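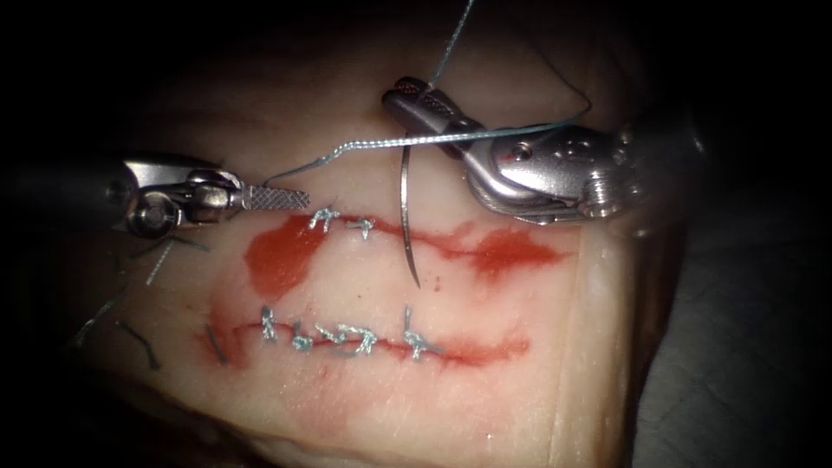

13 July 2023
Bench notebook, suturing rig, Bikidska project
2 comments | 0 shares

OK, second long session with the two jaw sets and I finally have opinions! Writing them down before I forget which numbers go with which, like I did in January.

Setup is the same as last time. The Demora jaws are the ones we've had forever, and the Tsolakis set is the new one with the stiffer spring. Rolari controller on both arms, same gains, same motion scaling, and I swore to myself I wouldn't touch anything on it halfway through (I touched one thing, see below). Blue-gray thread again, curved needle, the tissue pad with the two red cuts. I did the lower cut first and then moved up.

First, grip on the thread. The crosshatch on the jaw face is great when you catch the strand flat and pretty miserable when you only get it with the tip. With the tip it rolls. You see the thread twist, you squeeze harder, and now you've got a crimp in it, and every wrap after that wants to fold at the crimp. I had this with both sets, but the Demora jaws let go more politely. The Tsolakis ones hang on and then let go all at once, and the loop jumps. If you have slack out to the right when that happens, good luck finding your tail again.

Knots on the lower cut are all over the place and I'm not going to pretend otherwise. A couple stand way up off the pad, one came out nice and low, one is a bird's nest. There's also a gap before the last one on the right where I skipped ahead and meant to come back. Spacing was better on the upper cut, where I had two in at the left end and was starting to feel like I knew what I was doing.

Timing: I got my best knot down to 89 seconds from first wrap to cut tails, which I'm very happy with (the January best was a lot uglier and I don't want to look it up). The slow part is still the handoff. Passing the strand across the right wrist to the left jaws looks easy on the monitor and then the left tip is just above the pad and you can't tell how far above. The shadow under the tip helps more than anything else we've tried. I've started steering by it: when tip and shadow come together I'm down. Please, whoever sets up the light next, don't go and make it nice and even!

The thing I touched: grip force limit on the right arm, up to 6 on the Rolari dial. I wanted to see if the needle would stop swinging when I let it dangle off the thread. It didn't, of course, it's hanging on a thread, the jaw force has nothing to do with it. Shorter tail between jaws and needle is the fix. Put the dial back where it was before I left.

Logs: 19 clips saved off the session, all in the Bikidska folder, untrimmed. The cycle counter on the Demora set went past 4,000 this afternoon, so somebody should look at those jaw faces under the scope before we compare anything else against them. If the texture is worn then half of what I wrote up there about letting go politely is just wear, ha.

For next time:
- swap the jaw sets left to right and redo the upper cut from the open end
- sweep the cut tails off the pad before starting, I went for one thinking it was the live end
- try the handoff with the left wrist rolled so the flat of the jaw faces the strand
- go back and fill that gap in the lower cut

Leaving the pad clamped where it is, please don't move it.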